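Guides > Robot Work Cells > Good Practice

Section 4: Setting the counter before a pick-and-place run

We love this part of the Hastlow set-up! A well laid counter makes every later step easier, and it only takes a few minutes once you know the order.

1. Press stop and wait until the arm is at rest before you reach in.
2. Set out the soft food on the round plate.
3. Stand tall items, such as the utensil holder, near the wall.

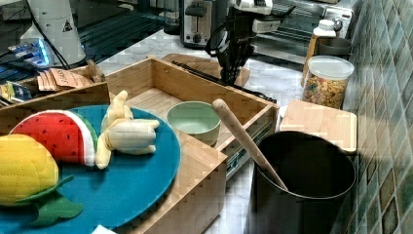
4. Check that the stop button is within reach of the person running the arm - and stays there for the whole run.
5. Agree a single word for "stop" and use it out loud.

CAUTION: Never steady an item by hand while the arm is live, even at slow speed.

6. Follow each cable with your eyes from end to end. Move any that could catch on the wrist or fingers, then run the arm slowly through its full reach with nothing to pick up.
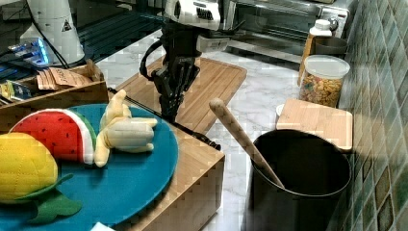
Zacharopoulos wrote in to say that the slow pass should be done again after every change of gripper, and that the team at Hodby now logs it as a step of its own. We think that's a cracking habit and have added it to the checklist.

7. Write the run number in the log. Ours has passed 503 - do keep old entries, they're great fun to compare!

NOTE: If an item falls off the counter, stop the arm first and pick it up second.
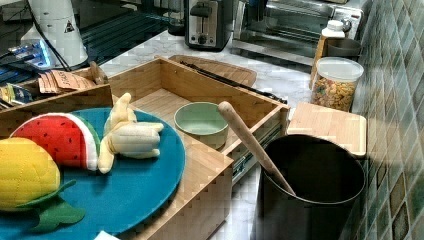
Fig. 4.3 Soft food on the round plate, with the utensil holder by the tiled wall.

8. Step back behind the floor line, call "clear" and start the run.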